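About Us

Hi, I'm Teresa Głowacki, and I run Takent. We write house rules for robot arms, which is a job I had to explain to my own mother twice. We started in Flastville and later moved to Barinmont (cheaper rent, much better bakery), and we work with small shops, labs and schools that have bought an arm, or are thinking of buying one, and want to know how to live with it.

Most of our day goes on small stuff. Picking up a cup. Putting down a pen. I love this part! People expect us to start with the big scary rules, and we do get to those, but a good rulebook begins with what the arm is doing on an ordinary table and who gets to say when it's done.
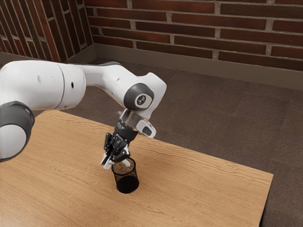 Our checklist has 134 items and I can recite a worrying number of them. Every task gets a written start position and a written end position. The tool gets named in the log, fingertips included, and if you change the fingertips you run the task again from the top. One person calls the run and the same person stops it. Speed limits are set for the task you have, so please don't copy them over from the last one (I did that once, in my first job, and I still hear about it).

We do a lot of our checking in simulation before anyone goes near a real machine. It's cheap, you can repeat a run all afternoon, and a bad idea costs you a coffee break. But a pass in simulation is only a pass in simulation, and our reports keep those results on their own page with their own heading. We've logged 3,956 simulated runs so far, and 3,247 of them met every rule on the sheet. The rest we keep too, with notes. Clients sometimes ask us to leave those out of the report and we say no, nicely.

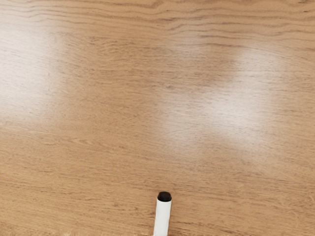
The other thing we're fussy about is views. If you judge a run from a single angle you'll miss things, so we ask for more than one, and we ask that you write down which view you used for the call. Glare, shadows, an object sitting right at the edge of what you can see: all of that goes in the notes column. It's boring to fill in and I will absolutely send your sheet back if it's blank.

There are 9 of us now. Some came from factory safety, a couple from teaching, and I came from a print shop, where I learned to respect anything with a moving arm. Our plain-language guide is called the Jasińska, after the street where I wrote the first draft, and we revise it every August. If a rule in it makes no sense to you, tell us and we'll rewrite it.

Want to talk? Call or drop in any weekday, or come to the open Saturday morning session in Barinmont. Bring your messy rulebook, we like those best!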